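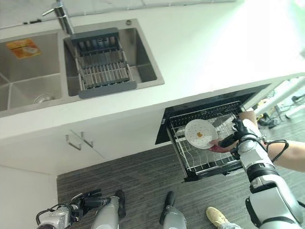 # Plalow Water Retrofit: Progress Report, Second Phase

Prepared by Viorica Spahić for the Siu Fund
5 March 2022

## 1. Status

Work under the grant covers domestic water use in the Plalow rental blocks. The second phase began on schedule and is behind plan on one item, the pressure survey of the upper floors. Spending is within the approved budget for every line except pipe insulation, which is discussed in section 5.

Of the 55 apartments enrolled, 40 have been fitted with submeters on both the hot and cold supply. The remainder are in the east block, where the risers are boxed in and access panels have to be cut before a meter can be installed.

## 2. Metering

Submeters are read remotely once an hour. Readings pass through the Tonar logging software and are stored with the apartment number removed. Consuelo Huanca reviews the data weekly for gaps and implausible values.

Two faults were found during the period:

- Hot and cold channels were swapped on one floor of the west block. The affected records have been corrected and marked.
- The clock on one logger ran slow. Its readings have been kept for daily totals and excluded from the hourly analysis.

Baseline collection in the west block is complete. The east block baseline will be shorter than the proposal called for, and comparisons between the two blocks will be limited to daily totals.

## 3. Kitchen and bathroom fittings

Flow restrictors have been installed on kitchen faucets and shower heads in the west block. Kitchen draw is reported separately from bathroom draw wherever the pipe layout allows it. In 9 apartments both rooms share a branch, and only a combined figure is available.

Early readings show a lower cold draw at the kitchen sink after fitting. The hot draw has changed very little. Sun-ja Jang attributes this to the time tenants spend running the tap before hot water arrives, and the hourly data are consistent with that reading. No estimate of savings is given in this report, as the post-installation period is too short to support one.

A small number of tenants asked for the shower restrictor to be removed. Each request was met, and those apartments stay in the study as a separate group.

## 4. Pressure survey

The survey of the upper floors was to be finished before the restrictors went in. It was delayed when the building's booster pump was taken out of service for a seal replacement. Static pressure has now been measured on the lower floors and was within the range assumed in the design. Measurements on the top floor will be repeated with the pump under normal load.

Charito Belmonte has revised the procedure so that static and dynamic pressure are recorded in the same visit. The revised form is attached as Annex B.

## 5. Budget

Pipe insulation cost more than forecast. The supplier named in the proposal, Bumoment, discontinued the wall thickness we had specified, and the next size up was ordered. The overrun is some 4 percent of the materials line. We propose to cover it from the unspent travel allocation and request the Fund's written approval to do so.

No change is requested to staff costs or to the total award.

## 6. Work planned for the next period

1. Cut access panels in the east block and install the outstanding submeters.
2. Complete the top-floor pressure measurements.
3. Insulate the hot water risers in the west block, starting from the plant room.
4. Circulate the tenant questionnaire in its final form. Cormac Nic Aodha holds the current draft and will accept comments from the Fund until the end of March.

Annexes A (meter schedule) and B (pressure survey form) are supplied as separate files.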